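Washing soda vs the fancy stuff for a stained linen cupboard clean-out

minttu_m
Posted 2018-09-28
Right, I've finally started on Nan's linen cupboard and I'm in over my head. Everything has those yellowy-brown marks along the folds. I've been soaking the pillowcases overnight in washing soda and hot water in the laundry trough, and they come up maybe half as bad. Is that as good as it gets? My sister swears by the Galtico soaker but it's a ridiculous price for a tub that size and I've got 7 bags of this stuff to get through!

gumtree_kate
Half as bad after one soak is a good result for old cotton. Do it again. And again. I had a christening gown that took four goes (and a day on the lawn, which did more than anything in the trough).

Eetu Ojala
Have to disagree with Kate on the lawn, sorry. Sun is fine for plain white cotton but I've wrecked a coloured tablecloth that way, one big pale patch right in the centre. Anything with colour stays in the shade at our place. I'd also skip the washing soda on anything soft, it made a favourite shirt feel like cardboard.

minttu_m
Good to know about the colour thing, there's a bit of grey and green mixed in with the whites. I've been laying things out on the spare bed so I can sort them properly.

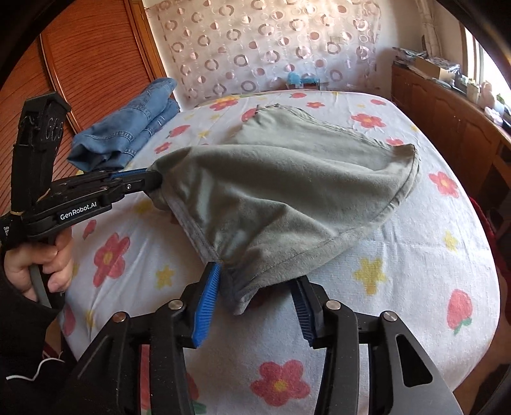 Grey-green one, on the spare bed.

It's got a suede sort of look to it and I've no idea what the fibre is, so it isn't going anywhere near the trough yet. Cool hand wash? Leave it alone?

gumtree_kate
Ooh, love that colour. Cool water, a squirt of wool wash, don't wring it. Try a bit of the inside hem first with a damp white hanky and see if any dye comes off.

Eetu Ojala
Agree with Kate for once, mark the calendar. Dry it flat on a towel too.

tubthumper
Nobody's mentioned plain old soap flakes?? Grated bar soap, hot water, wooden spoon. Mum did the lot that way and never bought a soaker in her life.

gumtree_kate
Not in our hard water, tubthumper. Grey scum on everything. I reckon it depends heaps on where you live.

minttu_m
Tank water here so I might give the soap a burl on the tea towels. Second soak's on for the pillowcases tonight, will report back.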